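Search this site Search

Print this page | E-mail this to a colleague

Project notebook – two-arm table

23 Aug 2022

Started late, the lab was locked. Ingrid Haddad and I went over the task order for the Filla demo. We have settled on mugs first, then towel. Csonka team want the towel first but their grippers are wider than ours.

Left arm did five tries at an upright mug, approaching from the side with the jaws open. Three were fine. On the other two it came in too low and nudged the mug before closing. I have raised the approach height in the config and saved it as a new file. Please don't overwrite the old one.

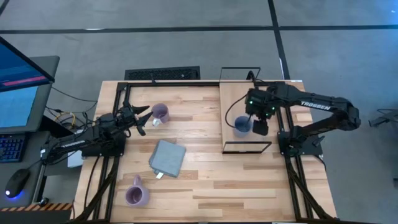
Mugs lying on their sides are still a problem. The handle ends up in a different place each time and we have very few recordings of that. Ingrid thinks we should do a separate set with only tipped mugs – I agree, but not before the towel folds are finished.

Right arm: elbow swings out wide when it works over the raised platform. Keep feet and chairs clear on that side. Wrist camera dropped out once, came back after a restart. Cable reseated.

To do: label today's runs, ask Boranano about spare gripper pads, write up the February results for the course report.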